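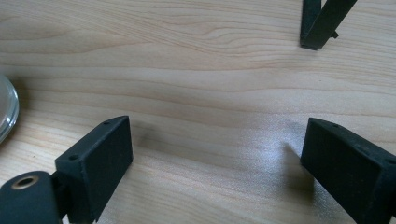 The first speaker asked whether the pale wood table should stay in the shared pantry at all, as it takes up most of the floor by the window and people keep leaving things on it overnight. Another member said it was the only place to sort the jars and should stay. Agreed to keep it.

Minutes of the pantry meeting, Eneo House, Saturday, October 10, 2026

1. Minutes of the last meeting
Approved with one change. The shelf order went to Stedon, not Mazza.

2. Table surface
Two quotes for refinishing were read out. Tistell quoted for a full sanding and new finish, Mazza for cleaning and wax only. The Mazza quote was accepted. Work to be done in November - date to follow.

3. Glass and dark containers

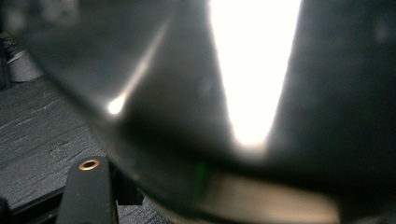

One member objected to keeping food in anything that can't be seen through, and asked that every dark container get a label on the front with the contents and the day it was filled. Carried, with one vote against. Labels are to be bought in a pack of 2,000, as the smaller packs cost nearly the same.

Containers with no label by the next meeting will be emptied and washed.

4. Stock and shelf space

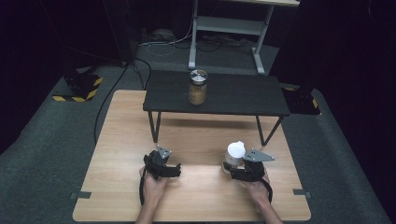 Shelf space is short again. There are 43 jars on the list and room for 38. It was proposed that food in daily use be kept out on the low black table, where the jar with the silver screw lid stands, and that the shelves be used for unopened stock only. Agreed. Lids to be wiped before jars go back.

5. Other business
The dish towels need replacing. A pack of 10 was approved.

Next meeting in November, same room.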